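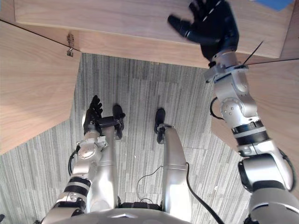

Monthly walk-through, Trolau room
Done by: Diane Gauthier
Date: Apr 2, 2021

Hi all, me again with the clipboard! I went slowly this time and got down on my knees for the floor, so you're getting more comments than usual.

1. Carpet planks lying flat, no lifted seams
OK. I ran my shoe along the seams and nothing caught. The stripes hide crumbs really well, so please vacuum even when it looks clean (I got a shocking amount out of the corner by the door).

2. Tabletops level where they meet
Needs a look. Push down near the joins and tell me if you feel a tiny step, I think I did. Liette, could you bring your level?

3. Table latches closed and tight
OK, but one was stiff and I pinched my thumb. Close them with the flat of your hand!

4. Wood edges smooth, no splinters
OK. I used the old nylon stocking trick and it only snagged once. Sanded the spot, took me 2 minutes.

5. Cords off the walkway
Fixed while I was there. The long one was stretched right across the path again, grrr.

6. Fire extinguisher tag current
OK until October.

7. First aid box
Missing the small bandages. I ordered a pack of 40 from Hedov, and they should go on the top shelf when they come.

8. Ceiling lights
One flickers, the one nearest the window. Reported to Ouellet, ticket 12.

Still open: items 2, 7 and 8. Liette Sutherland has the next round, and the blank forms are in the drawer under the phone.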